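Hunton Laboratory, Room 3
Notebook entry, 2019-12-10
Subject: Colored solutions for the spring demonstration, bench arrangement and small-volume trials

Work continued on the colored water series requested for the April open session. The yellow, blue and red stocks were prepared fresh from the Gramberg dye concentrates. The previous red stock was discarded, as sediment had formed at the bottom of the bottle and did not clear on shaking. Each new stock was made up to 310 mL with deionized water and labeled with its batch number. The yellow is batch 388.

The purpose of the present trials is to settle how much liquid each tube should hold. Visitors will view the tubes from a standing position at some distance, and the earlier practice of filling every tube nearly to the top led to spills when the rack was passed along the bench. A smaller volume is preferred if the color can still be read against a pale background. Blue presents no difficulty in this respect. Yellow is weaker and may need a higher concentration.
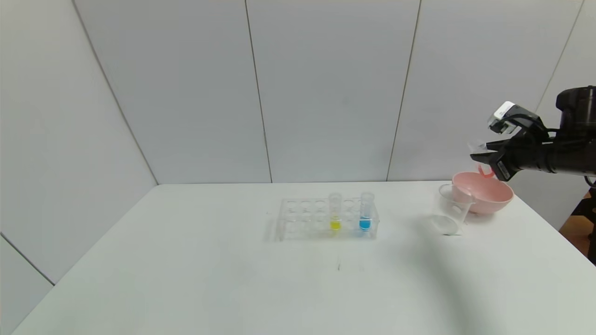

The clear acrylic rack is to be retained for this work. The older rack from Calado is opaque along its lower half and conceals a short column of liquid entirely, so it has been returned to the storage cabinet. Tubes should be seated fully in the wells before any liquid is added. The two colors are to be kept in the right half of the rack, with the left half left free for mixtures.

The pink plastic bowl is assigned to rinse and waste liquid only. It should not be used for mixing, as its own color makes any judgment of the red solutions unreliable. Red samples are to be compared in clear cups or in the transparent beaker, against the white tabletop. Cups with a trace of red remaining at the base are to be emptied and rinsed before the next color is poured.

Absorbance of the blue stock was read at 635 nm on the Pliltex instrument. The first reading drifted and was rejected. The second and third agreed, and both are entered on the loose sheet attached to the back cover.

Outstanding: repeat the yellow at double strength; order replacement caps for the stock bottles; confirm whether the green mixture is to be made in advance or in front of the visitors.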